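Letter-writing scheme to return to Tridthorpe library in March

A scheme that pairs up letter writers in Tridthorpe and Tuvolport is to come back for another year, after far more people put their names down than anyone at the library had dared to hope for.

The Halvorsen Letter Exchange began as a modest winter pastime for regulars of the Halvorsen Reading Room -- something to do on dark evenings when the buses are few and the tea urn is on. By the time the last post of the season went out, 444 letters had gone back and forth between the two towns, and a good many of the writers have carried on since without any help from the library at all.

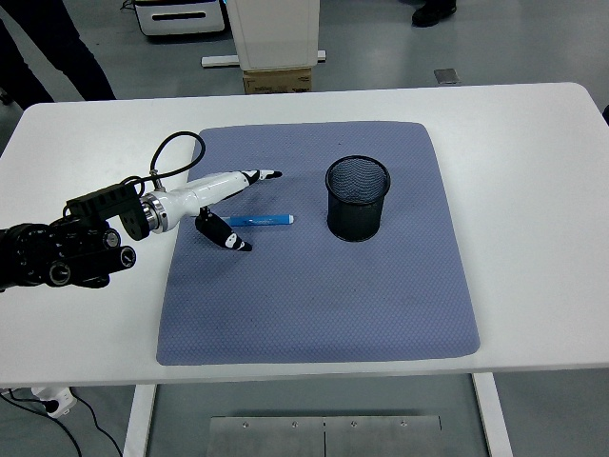
Page last updated: January 2019

The idea is a simple one, and rather an old-fashioned one too. You fill in a card with your first name and a few things you like talking about, be it allotments, trains, knitting or the football, and the library finds you a partner in the other town. You write to them, they write to you, and after that it's largely up to the pair of you how long the letters are and how often they come.

A new round opens in March, with room for 230 writers in all, and the library would dearly love to hear from younger people this time. The first round leaned heavily towards those who remembered having a pen friend at school, and very welcome they were, but several of them said on their feedback cards that they'd have enjoyed a letter from a teenager now and again (and one asked for somebody who could explain computer games to her, slowly).
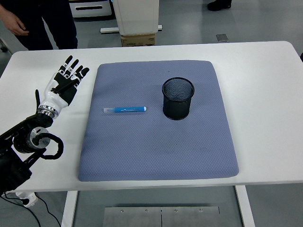 A blue marker and a mesh pencil cup.

Handwriting needn't be neat. Letters may be printed in capitals, typed or dictated to a friend, and the large-print set of writing cards will be offered again, having proved popular well beyond the people it was meant for. Anyone who finds a blank page a bit daunting can borrow a sheet of opening questions, with such gentle starters as what you can see from your kitchen window and what you last had mended.

There is also Toto, the exchange's little newsletter, which prints extracts from the letters where both writers are happy for them to be shared. The latest issue has a recipe for parsnip cake, a long and very enjoyable account of a lost umbrella, and a disagreement over how to prune a pear tree that has now run to 3 pages. 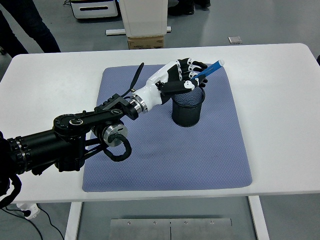

Copies are free at the front desk in both towns while they last, and the library will post one to anybody who can't easily get in.

Joining costs nothing, and stamps are provided for the first 2 letters. Cards can be picked up from the Halvorsen Reading Room in Tridthorpe or from the branch library in Tuvolport, and should be handed back at either desk before the new round begins. Those who took part last time will need to fill in a fresh card if they'd like a new partner -- though they are very welcome to keep the old one as well.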